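Can a two-finger gripper reliably pick up glossy bottles and put them back upright?

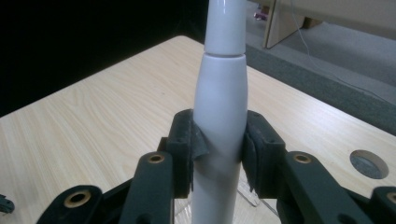 Asked in: Automation > Handling and gripping

I look after packing at a small firm that fills 4,000 units a week by hand. Most are smooth white plastic, narrower at the top than at the bottom, with a bulge partway down. Two parts of the job are dull enough that I would like a machine to do them: standing the bottles up on the tray, and turning them so the label faces front. I have a quote from Prumitz for an arm with a parallel gripper and a camera. Their rep says it is a solved problem. Is it? We change shape every few weeks and I can't have an engineer in each time.

3 answers

Answer from Sotiris Rallis (accepted)

Picking, yes. Placing upright, mostly. Turning to face the label, only if you fit a rotating stage or accept a second grip.

The trouble with a bulged shape is where the pads land. Grip below the widest point and the taper pushes the bottle upwards as the force rises. Grip on the widest point and contact is a thin line, so it can tilt. Soft pads help with both, but they wear, and a torn pad edge will shift your placing error by more than the camera can correct. Treat pads as consumables. We ran a Rarkis cell on similar work and changed them every 10 days.

Gloss is a separate matter. Depth cameras read white shiny plastic badly under overhead lamps. Put a diffuser up before you pay for a better camera.

On shape changes: ask Prumitz to demonstrate one in front of you, with a bottle they have not seen. Time it. Ours took 61 minutes the first time, most of it spent on grip height.

Answer from kereama_bench

Agree on pads. Also check the lids. If the top section is only a push fit, lift from the lower section or you will be left holding a cap.

Answer from tmo

just use a vacuum cup, we did and it's fine

Comment on this answer: On a curved side wall? What cup size?

Comment: flat lids. didn't read the bit about the shape, sorry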